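Bench tips: tidying a table with hand-held grippers

These notes come from the clearing-up trials we ran at Hudec in March. The question was whether the layout of the table changes how useful a recorded demonstration is for training. It does, and most of the fixes cost nothing.

Start with the table bare and wipe it down. Crumbs and tape residue catch the finger pads and spoil a slow slide. Put things down by hand, a bit askew, the way they would be left at home. Our first 80 recordings had everything squared up to the table edge, and the policy trained on them struggled with anything at an angle.

Mix the heights. A flat thing such as a remote control needs a different approach from a plant pot, and if the two are always recorded on separate days the policy never learns to choose.

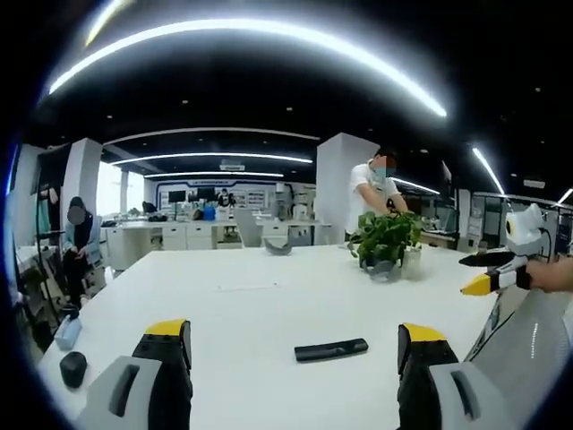
Bottles are best laid down in half of the recordings and stood up in the rest. Turn leafy plants between takes. Friederike Wendt compared two sets of 204 recordings, one with the plant turned each time and one without, and the turned set gave 26 fewer failed grasps on the pot.

Agree who reaches first if two people are working at the same table. We say the name of the object out loud before moving - it sounds silly but it stopped the collisions.

Keep chairs pushed back so elbows have room. Change the finger pads when the tips go shiny. Washing-up liquid and warm water will bring them back once or twice, after that bin them.

Throw out a take only if the object leaves the table. Lutz Sauerland used to delete every fumble, and the results got worse. A fumble followed by a good second try is worth keeping, so label it and move on.

Last updated 27th June. The Nirnari drawer notes are on a separate page.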